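Getting Makeup, Wine and Glitter Out of Party Clothes
By Malsha Bhuiyan

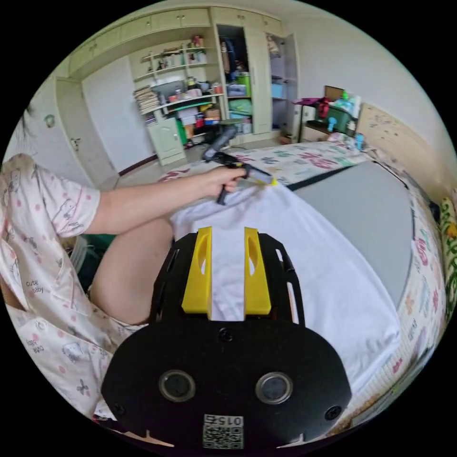
Celebrity gossip pages love a ruined gown. The singer at the Otano afterparty had red wine down a white dress before the second photo was taken, and by morning everyone had an opinion on whether it was thrown. I was more interested in whether it came out. Most of these stains will, if you get to them the same night.

Red wine. Blot with a plain white cloth and don't rub. Run cold water through the back of the fabric, then work in a little dish soap. On white cotton, an overnight soak in oxygen bleach usually finishes the job. Silk goes to the cleaner as it is. Tell them what the stain is.

Foundation. Scrape off what you can with the edge of a spoon. Dish soap goes on dry, before any water. Leave it 8 minutes, rinse warm, and check it before the dryer. Heat sets whatever is left.

Lipstick. Dab rubbing alcohol from the outside of the mark toward the middle, moving to a clean part of the cloth each time. Test an inside seam first. Acetate can be damaged by it.

Self-tanner. Stars' stylists sew in cotton shields for this. At home, soak the collar in cool water with liquid detergent for 60 minutes and wash as normal. Old tanner on a white strap may need two rounds.

Glitter. Use a lint roller while the dress is still on the hanger, then turn it inside out and wash it alone. Wipe the drum afterward or it will be on your towels until March.

Sequins. Hand wash only, in cool water, and dry flat on a towel. Wringing snaps the threads. If one row has come loose, knot the thread at both ends the same evening.

A reader from Jundovham asked about deodorant marks on black. A dry, clean nylon stocking rubbed over them works better than water. For the yellow kind under the arms of a white shirt, make a paste of baking soda and water, leave it on for an hour, and rinse.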